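Ticket 2038
Project: Pilorow manipulation benchmark, simulation track
Component: Fesadex episode scorer
Opened: Fri 20 February
Status: Resolved, pending review
Priority: Normal

Summary
Success rates for the Putau policy on the "place object on plate" task differ between the online scorer and the offline replay. The discrepancy affects 219 of 2,038 simulated episodes.

Reported behavior
The online scorer marks an episode as successful while the object is still between the fingertips. Offline replay of the same episode returns a failure. The policy, scene files and random seeds are identical in both runs.
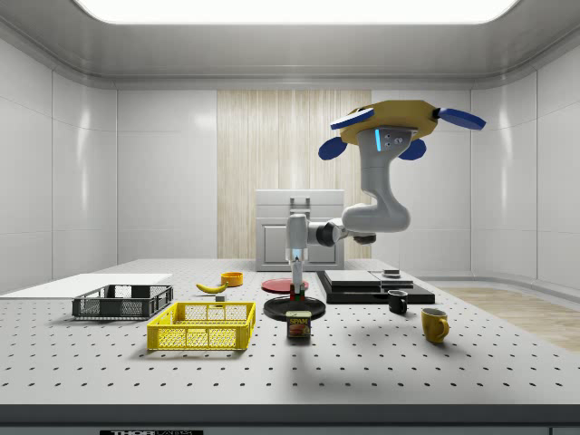
The placement test in the current release compares the position of the object with the center of the target plate. It does not check for contact with the plate, and it does not check the state of the gripper. An object held low over the center therefore meets the condition before release.

Steps taken
1. Reran the affected episodes with contact logging enabled. Discrepancy reproduced in all of them.
2. Increased the physics substeps per control step. No change in the result.
3. Replaced the position test with the Joly criterion: object in contact with the plate, gripper open, and both conditions held for 3 consecutive control steps. Online and offline results now agree.

Effect on reported results
Success rates computed with the earlier test are too high and should not be compared with rates computed under the new criterion. The method section of the draft report must state which criterion was applied. Tables for the remaining tasks are not affected, as those tasks already require an open gripper.

Remaining action
Rescore the baseline policies and attach the revised table to this ticket before closure.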